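[theatre-chat] Re: Skustness at the Cladow, second half

Jun 18, 2023

Somebody on this list wrote:

> Saw Skustness at the Cladow last night and I'm still cross about it.
> First half fine, good tunes, decent band. Then we come back from the
> interval and it's a different show. The lighthouse business is dropped,
> the daughter gets one song and vanishes, and there's a ballad about
> herring that goes on longer than my last relationship. Am I missing
> something? Has anyone sat through it twice? And why does everyone bang
> on about the old version when hardly anyone can have seen it?

I have sat through it twice. In fact I've sat through it six times, if you count the try-out in April, when it had no herring in it at all and was the better for it.

You are missing something, but so is the show. The try-out version ran long, and I mean last-bus long, 180 minutes with the interval. So they cut it. Fair enough. The trouble is what they cut. The daughter used to have a second song, up on the gallery rail, where she reads out the names of the boats and you slowly work out which one her father was on. It was the best four minutes of the evening. Out it went, and the herring went in to cover a change of set. I have nothing against fish. I do object to being sung at by a man in oilskins while I can hear a staircase being wheeled about behind him.

The lighthouse is still there, by the way, if you know where to look. When the chorus come on with the lanterns in the finale they're doing the steps from the old lamp number, only facing the other way and twice as fast. Anyone who came in fresh must think they've lost their keys.

As for the old version, plenty of people did see it, or say they did. The Schmieder hall holds 39 on the kind of chairs you stack after a christening, and I've now met enough people who were there on the first night to fill a cathedral. The songs were done with a piano and a squeezebox. The Cladow has 1221 seats and a band in a pit, and the score has been fattened up to suit. Some of it takes the weight very well. The storm is thrilling now, where it used to be one person and a tea tray. The lullaby, though, has acquired a harp, and I think the harp should be asked to leave.

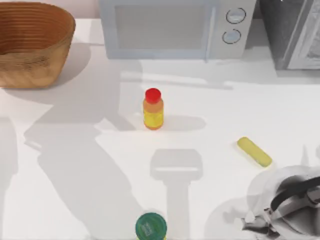 Basket and microwave on the counter.

On the leads. I'd agree the mother is the reason to go. She plays the whole of the harbour scene with her back half turned and you still can't look at anyone else. The harbourmaster has a fine voice and knows it. He was funnier in April, when he had a cold. The lad playing the brother is an understudy who has been on for most of the run as far as I can tell, and if they've any sense they'll give him the part and change the programme, which still costs what a sandwich costs and has less in it.

I'd also stick up for the band. Whoever is on clarinet deserves a bow of their own. If you go again (you won't, I know, but someone reading this might) sit on the left of the circle, rows B to D, where you get the reeds properly and you can't see the staircase. The stalls are all drums, and under the overhang you might as well be listening from the cloakroom.

You didn't mention the lyrics. Am I the only one bothered by "Skustness" being rhymed with "justness"? Once is a liberty. By the third go, in the Act Two opener, I could feel the row in front bracing for it.

There is a recording of sorts. Ullik put out six of the songs from the Schmieder days, boat names included, and it used to be on sale in the foyer next to the mugs. They'd gone from the foyer when I looked, though the mugs were holding out. If anyone has a spare copy I'd swap it for the Cladow souvenir brochure, unread, or for nearly anything else I own.

For what it's worth, my guess is that the boat song will be back before the tour. The mother still glances up at the gallery rail at the point where it used to come in, every single night I've been. Either they've told her to keep doing it or they haven't got round to telling her to stop.

Has anyone on here got tickets for the last week? I've one going spare for the Saturd-- sorry, for the final matinee, circle, row C. Face value, and I'll throw in a boiled sweet for the herring. Reply off list please, as the last time I offered a ticket on here we had a fortnight of people telling each other they didn't want it.

--
To leave theatre-chat, send a blank message with "unsubscribe" as the subject.
Please trim your quotes.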